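Cleaning Frosted Window Glass Without Leaving Streaks

Frosted glass is harder to finish well than clear glass. The etched or textured face has more surface area, holds on to detergent, and shows every overlap between strokes as a pale band once the water has gone. The method below is for interior panes in metal frames, including large fixed or tilting units with a narrow side pane. It was written for the washrooms and stairwells at the Drestau building and works equally well at home.

Check which face is textured

Run a dry, clean fingertip across a corner of the pane. An etched or sandblasted face feels slightly grippy. A smooth face means that the texture is on the other side, or that the frosting is inside a laminated or double-glazed unit. Adhesive privacy film also feels smooth, but it usually has a visible edge a short distance from the gasket.

The three cases are treated differently:

Smooth face: squeegee or cloth, either is fine.
Etched face: cloth only. A squeegee blade skips on the texture and leaves a film of water behind it.
Film: cloth only, no ammonia, no alcohol, and no scraping at the edges.

What you need

One bucket of warm water
Dish soap, clear, without hand lotion in it
Two flat-weave microfiber cloths for washing
Two dry microfiber cloths for finishing
A soft brush, such as an old paintbrush
Distilled water in a spray bottle, if your tap water is hard
White vinegar, for mineral deposits only

Mix 20 ml of soap into a full bucket. This is less than most people use. Excess soap is the usual cause of haze on frosted glass, and adding more to cut through it makes the haze worse.

Avoid terry towels and paper. Both shed lint, and the lint catches on an etched surface.

Step 1. Clean the frame first

Brush loose dust out of the corners, off the bottom rail, and from around the latch. Wipe the rails with a damp cloth, working from the top down. If the glass is washed first, dirty water from the frame will run onto it and the job has to be repeated.

Dark frames show dried soap clearly. Rinse the cloth and go over them a second time with plain water.

Close and latch the window before working on the glass. A sash that moves under the hand makes even pressure impossible, and the seal can trap the cloth.

Step 2. Wash the pane

Wet a washing cloth, wring it out well, and fold it in quarters. Start at a top corner and work across in horizontal strokes, each overlapping the last by a third of the cloth's width. Refold to a clean face when the cloth starts to drag or looks gray.

Do not wash in circles. Circular strokes leave curved marks that are difficult to trace back to a starting point when they have to be removed.

On a wide pane, divide the glass into vertical sections no wider than your comfortable reach. Finish one section completely before wetting the next. Long diagonal marks come from reaching too far with a cloth that is already half dry.
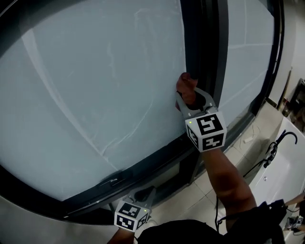 Keep the fingers flat when working along the frame. Fingertips press the cloth unevenly and leave narrow tracks parallel to the edge. For the last strip beside a mullion, fold the cloth over the side of the hand and make a single downward pass from top to bottom without stopping. Treat the glass on each side of a mullion as a separate pane, with a fresh face of the cloth for each.

Step 3. Rinse

Repeat the previous step with the second washing cloth and plain water. Ludivine Gautier, who trains the cleaning staff at Skonden, has new starters rinse twice on etched glass and once on smooth. I follow the same rule. Where tap water is hard, mist distilled water onto the cloth for the second rinse.

Do not spray the pane directly. Liquid runs down behind the gasket and seeps out later as drips.

Step 4. Dry

Use a dry cloth in vertical strokes, top to bottom. With the wash done horizontally and the drying done vertically, the direction of any remaining streak tells you which step caused it:

Horizontal streak: soap was not fully rinsed. Repeat Step 3.
Vertical streak: the drying cloth was damp or dirty. Change it.
Diagonal streak: overreach, or a missed patch. Rewash that section only.
Even haze: too much soap. Rinse the whole pane again.

Wait three minutes before judging the result. Frosted glass looks darker and more uniform while damp – marks that are invisible at first come up as it dries. Look at the pane from a low angle as well as straight on.

Stubborn marks

Mineral spots: one part vinegar to four parts water, applied with a cloth, left for a minute, then rinsed. Keep it off bare aluminum and off any stone sill or floor.

Finger grease: a cloth with a single drop of undiluted dish soap, then a full rinse of that section. Spot cleaning without rinsing leaves a patch brighter than the glass around it.

Tape residue: soften with warm soapy water and rub with a cloth. Never use a blade on an etched face.

Finally, wipe any drips from the floor under the window. On tile, they dry as dull spots and settle in the grout lines.

Updated 15 June 2024. Thanks to Shih-chieh Man for the correction on privacy film.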